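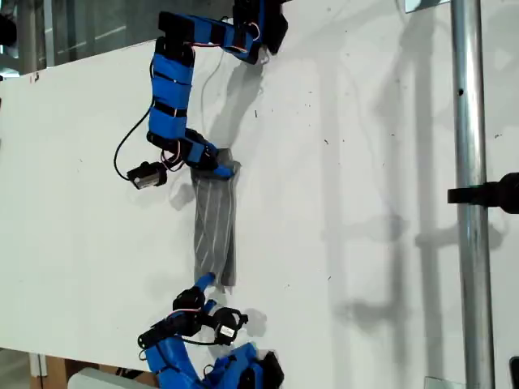 Su-bin Geum asked that the minutes record her objection to the wording of item 4 as circulated, on the ground that the shrinkage allowance had been presented as agreed when it was still under discussion. The objection was noted and the draft wording withdrawn.

HIMTHORPE LINEN SERVICE
Technical Working Group
Minutes of the meeting held 30/08/2024, Corelham site, upstairs room

1. Minutes of the previous meeting
Approved with one correction. Under item 6 (June), "rinse temperature" should read "final rinse temperature."

2. Matters arising
2.1 The replacement door seal for washer 3 has been fitted. The old seal has been kept until the supplier confirms whether it wants it back.
2.2 The water hardness readings requested in June have not been received from the Maihi site. Carried forward.

3. Wash loads and rewash
3.1 The rewash report for the period was tabled. The Corelham site logged 1567 pieces for rewash, most of them table linen. Grease marks were the main reason given, followed by gray streaking on napkins.
3.2 It was asked whether the streaking came from overloading or from carryover in the press. The log does not separate the two. Agreed that the log sheet will carry a separate column for marks first seen after pressing.
3.3 The group discussed dropping the load weight on heavy table linen by 10 percent for a trial period. Concern was raised about the effect on the afternoon run, which is already finishing late. Agreed to trial the lower weight on one washer only.

4. Shrinkage allowance
4.1 The draft proposed a single allowance of 3 percent for all cotton goods. Su-bin Geum stated that a single figure was not workable for the banquet cloths, where the drop at the table edge is specified by the customer and length matters more than width.
4.2 After discussion it was agreed that length and width will be stated separately in the specification. Figures to be proposed once the next set of test pieces has been through the full wash cycle.
4.3 Test pieces are to be measured flat, after conditioning, and without tension. Measurements taken straight from the dryer are not to be used -- several of the earlier ones were, and these will be struck from the table.

5. Detergent supply
5.1 Flomari has given notice of a change in drum size. The dosing pumps will need new suction lances. Cost to be confirmed.
5.2 Present stock is enough for about 190 loads. No order to be placed in the old size.
5.3 A request for a low-foam version was deferred until the lances are in place.

6. Folding specification
6.1 The fold for square tablecloths stays as it is. The fold for long cloths is to be changed so that the hem label shows on the outer face.
6.2 Maihi reported that labels sewn on the short side cannot be seen after the new fold. Agreed that existing stock will be left alone and new stock ordered with the label on the long side.

7. Any other business
The lint screen on the second dryer is to be checked at each shift change until further notice. A sign-off sheet will be hung beside the control panel.

8. Actions
Log sheet column for post-press marks -- Corelham
Water hardness readings -- Maihi
Separate length and width figures -- Su-bin Geum
Quote for suction lances -- purchasing
Revised fold sheet for long cloths -- Corelham

Next meeting to be called when the test piece results are available.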